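Search minutes Search Clear
Reading time: 2 min

Facilities and Automation Working Group
Minutes, May meeting, item 3: Penix demonstration at the Travell office

1. Purpose. The group attended an open demonstration of the Penix two-arm unit. The task shown was handling a flat blue board at an open two-door cabinet. Lokia supplied the control software.
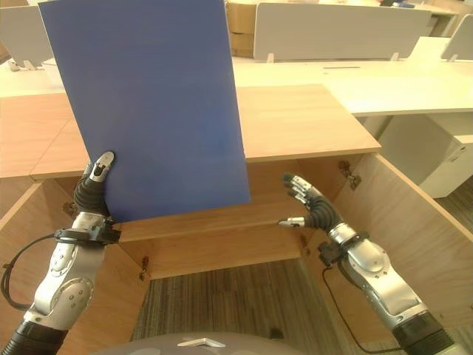 2. Access. The aisle in front of the furniture must be kept clear during trials. Tóth will send a revised floor plan before the next visit. Power for the unit is limited to the circuit in Room 313.

3. Discussion. Members asked whether a purchase trial should cover other flat items. Lokia replied that each new item needs its own setup session and quoted 5 working days per item. The quote was noted and not accepted.
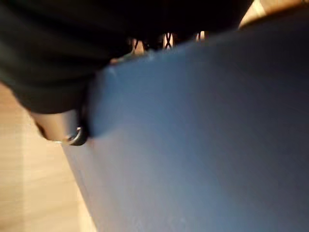

4. Test items. The trial will use plain stock with no labels, to be ordered in a batch of 100. Wear is to be recorded before each run. The blue surface used at the demonstration has small pale specks and scuffs near the finger, and the group has no record of their origin. Tóth to propose an inspection form.

5. Actions. Lokia: itemized quote. Tóth: floor plan and form. Travell: confirm room booking for 3 p.m.

Item closed.

Contact | Copyright Facilities and Automation Working Group | Back to top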